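Uma semana em silêncio na serra
Retiros sem telefone nem conversa ganham público, e as casas que os organizam já têm lista de espera
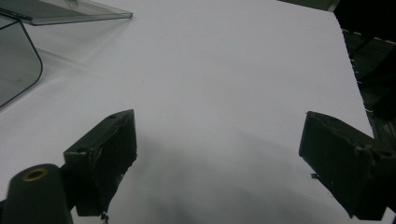

A casa de Rambridge fica no fim de uma estrada de terra, a 1.010 metros de altitude, e recebe hóspedes desde dezembro. São 34 quartos individuais, com cama, mesa e uma cadeira. O telefone fica na recepção até o último dia.

O programa é igual para todos. O sino toca às cinco e meia, há meditação sentada antes do café e caminhada em grupo no meio da manhã. Depois do almoço cada um faz o que quiser, desde que não fale. Pode-se ler, desenhar, dormir. Às sete da noite serve-se uma sopa e às nove apagam-se as luzes do corredor.

Quem já passou por ali costuma dizer que o segundo dia é o pior. A cabeça repassa contas, mensagens por responder, discussões antigas. Duas pessoas do grupo que acompanhamos foram embora nessa altura. As outras ficaram até o fim, algumas com dor nas costas e bastante sono atrasado.

A Festier, que administra a casa, cobra 197 euros por noite, com refeições. O preço afasta muita gente, e a empresa reserva algumas vagas mais baratas para quem aceita ajudar na cozinha. A Vasilakis, concorrente instalada no vale de Uslow, prefere estadias curtas, de um fim de semana, e permite uma hora de conversa depois do jantar. No ano passado teve cerca de 1.271 inscritos.

As duas casas pedem que o interessado preencha uma ficha de saúde. Quem atravessa um luto recente ou faz tratamento psiquiátrico deve falar antes com o seu médico, já que vários dias sem conversar podem ser difíceis.

Para a mala, bastam roupa larga, meias grossas, uma garrafa de água e um caderno. As noites são frias mesmo na primavera, e o aquecimento dos quartos desliga às dez.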